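Slide 1 - title

Hi everybody! Wait for people to sit. The talk is about sourdough in cold kitchens, and I could go on all night (I've got 27 minutes, so wave at me).

Slide 2 - why cold is great

Start with the Weline bake sale loaf. Flat as a plate! Same flour, same starter, same hands as the summer one. The kitchen was the only thing that had changed. Pause, ask who has had this happen. 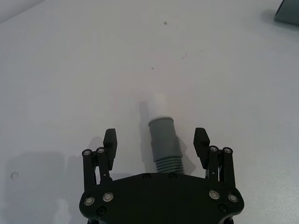 A voice from the Tremblay session wanted to know whether you can't simply add more starter. You can, and it helps a bit, but you give up some of that lovely slow flavor. I'd go for more time first - leave the dough overnight and look at it at breakfast.

Slide 3 - the numbers

100 grams of starter, 51 degrees in my back pantry in January. Say it slowly, people write this down. Then the fold demo, wet hands, big bowl. Don't rush the second fold, it's the fun one! 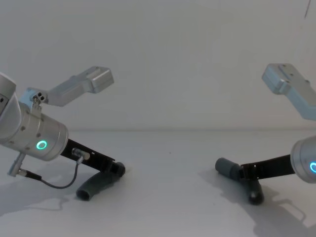 Two arms over a white table

Slide 4 - reading the dough

Bubbles at the sides, a domed top, a wobble when you nudge the bowl. Forget the clock in the recipe. Pass the jar around and let them smell it (lid back on after, please).

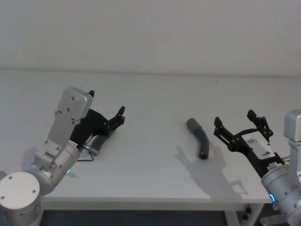
Then the poke test. Flour a finger, press gently, watch how fast the dent fills. A slow spring back means go and heat the oven. If it jumps right back, give it another hour and have some toast.

Slide 5 - questions, then tasting. Butter is in the blue cooler.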